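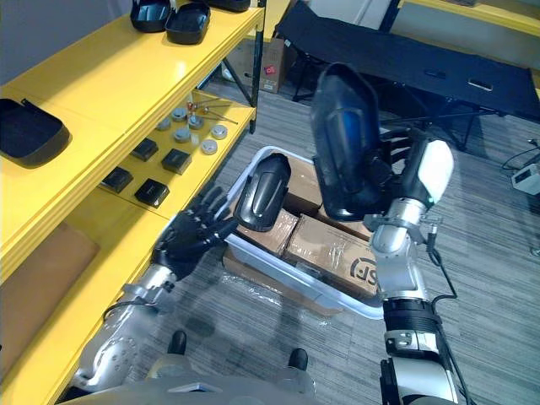
Both hands in use: one on a cover over the bin, the other going for the next.

Date: Aug 2, 2019
Subject: Re: [bagheri-list] Two-handed unloading, first proper numbers

On the Bagheri list, somebody at the Cimamside end wrote:

> Thanks for the summary. Before we all get excited, three questions.
>
> 1. Is the 142 out of 186 counted per cover or per bin? It makes a
> large difference, and the summary uses both words in one sentence.
>
> 2. You say the second hand "helps". Helps how? If it is just standing
> by looking supportive, we have colleagues for that.
>
> 3. What did you do with the wrist camera? The January note said it
> was going to be dropped.

Fair questions, and the one about "both words in one sentence" stings, as I rewrote that sentence four times.

1. Per cover. There were 186 attempts, and an attempt starts when the hand sets off and ends when the cover is let go, wherever that may be. In 142 of them the cover ended up where we wanted it. I haven't got a per-bin figure I'd show to anyone. A bin with one bad cover in it counts as a bad bin, so you can guess which way that number goes.

I should have said that we ran the old one-handed method for only 30 attempts, on the same shelf, before it annoyed everyone enough to stop. That is a thin comparison and I wouldn't hang a paper on it. The Brenden people will ask for a matched set and they will be right to, which is irritating of them.

2. The second hand is there to shorten the wait. Under the old method the left hand stayed parked until the right had let go and backed out. Now it sets off while the right is still carrying, and the planner only has to promise that the two forearms won't want the same bit of air. The promise is made using a very crude model (two fat sausages, if you want the technical term). I tried a finer one, with proper fingers. It was slower, fussier, and turned down reaches that any toddler would have managed. The sausages stayed.

What goes wrong is mostly the grip, and mostly on the curved covers. They are smooth and rounded, and if the fingers close a little off the ridge the thing swings round and comes out facing the wrong way. I had been counting a cover that had swung as a success if it landed in the right place, until someone here pointed out that this was generous. The 142 is the ungenerous count. The generous one was 148, and you may see it in an old draft on the Sidside page. Please ignore it. I have asked for the page to be changed twice. 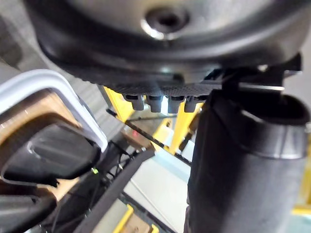
3. The wrist camera stays, and I'm the one who wanted it gone, so enjoy that. My complaint in January was that half of what it sees is its own hardware, and the rest is shelf at a funny angle. All still true. But when I trained without it, the last few centimetres of the reach got noticeably worse, and the head view can't help there, as the hand is in the way of the very thing it's reaching for. We now mask the part of the view that never changes and leave the rest alone. I also tried cropping to the middle, which was tidier and did nothing at all.

Things I don't know yet: whether any of this carries over to the small metal parts (I suspect not, the hand treats them like crumbs), and whether the order of the covers on the shelf matters. We put them out in whatever order they came to hand, which is either a nice random spread or the habits of one tired person. I'll shuffle them properly in the next batch.

Logs are in the usual folder. The column marked "ok2" is the one you want. Don't use "ok".

> PS. Is the bin allowed to move?

It isn't supposed to. In nine attempts it did. They are in the 186, and I counted every one as a failure, including two where the cover went in.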